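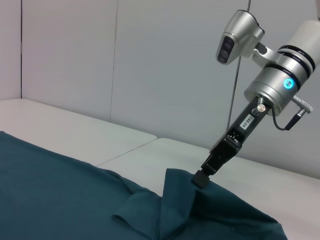 Pinch test on the teal cloth, new pads on.

2 min read

Search this blog

So I finally swapped the finger pads on the folding cell, 2,957 picks after the last set (I was hoping for 3,000, oh well!). The whole job took 15 minutes, and most of that was me hunting for the small hex key.

I wiped the tips, snugged the screws, then ran slow pinches on one layer of knit until it lifted a nice peak every time. Check your cable loop at the wrist while you're in there, mine likes to creep toward the fingers. Next up is the Kurnuvell table, where the seam still bugs me.

We use cookies. OK / Settings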